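Novembre, 6 h 20

Réveillé avant le réveil, comme presque tous les matins depuis que le chauffage de l'immeuble est reparti. Les tuyaux cognent derrière la tête de lit. J'ai fait du café et j'ai relu mes notes sur le pain de seigle. Quatrième fournée de la semaine, les trois premières ratées : mie collante, croûte fendue d'un seul côté, un goût de vinaigre sur la deuxième.

Levain rafraîchi hier soir à 20 degrés dans la cuisine. Ce matin il avait bien gonflé et sentait la pomme. J'ai pris la farine du moulin Bukhari, achetée au marché, plus grise que celle du supermarché et qui boit davantage. Pesé la pâte avant de la mettre au moule : 1105 grammes. C'est beaucoup pour mon moule, j'ai lissé le dessus avec une cuillère mouillée et laissé lever sous un torchon.

Pendant ce temps j'ai appelé Zeeshan Zaidi, qui m'avait donné le levain au printemps. Il dit que je coupe le pain trop tôt. Le seigle, selon lui, doit attendre un jour entier, enveloppé dans un linge, et le mien n'a jamais attendu plus d'une heure. Il a raison, je n'ai pas de patience pour ça. Il m'a aussi parlé de son déménagement à Madundale, où il a trouvé un logement avec un vrai four, et de sa voiture qui perd de l'huile. On est restés 40 minutes au téléphone. La pâte avait atteint le bord du moule quand j'ai raccroché.

Enfourné très chaud, puis baissé. Le thermostat n'est pas fiable, il faut que je rachète un thermomètre. L'ancien, un Lineo, est tombé derrière la cuisinière en septembre et je n'ai jamais réussi à le récupérer.

Après-midi

Sorti acheter du beurre et des timbres. Vent du nord, trottoirs pleins de feuilles. La librairie de l'angle liquide son stock, j'ai pris un vieux manuel de boulangerie à 9 euros. Le chapitre sur le seigle fait à peine deux pages, mais il y a un tableau de températures qui me servira. L'ancien propriétaire a écrit « trop salé » dans la marge à trois endroits.
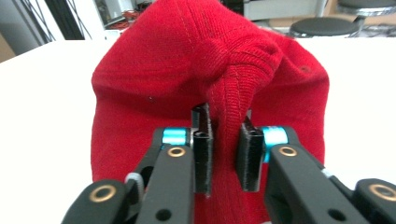 Au retour, le pain avait refroidi sur la grille. Il a monté droit, pour une fois, avec une fissure fine dans la longueur. Je l'ai enveloppé dans un torchon propre et posé en haut du buffet. J'ai lavé le moule, les saladiers et la planche. La pâte de seigle sèche comme du ciment, il faut tout faire tremper.

22 h

Soupe de poireaux, fini le fromage. Commencé le manuel. L'auteur recommande une cuillerée de mélasse pour la couleur, je n'en ai pas. Reçu un message de Zeeshan : il demande si j'ai coupé. J'ai répondu non.

À faire demain : passer à l'atelier Plistomine pour le couteau à pain, qui ne coupe plus rien, rendre l'échelle à la voisine, rafraîchir le levain avant midi. Racheter du gros sel.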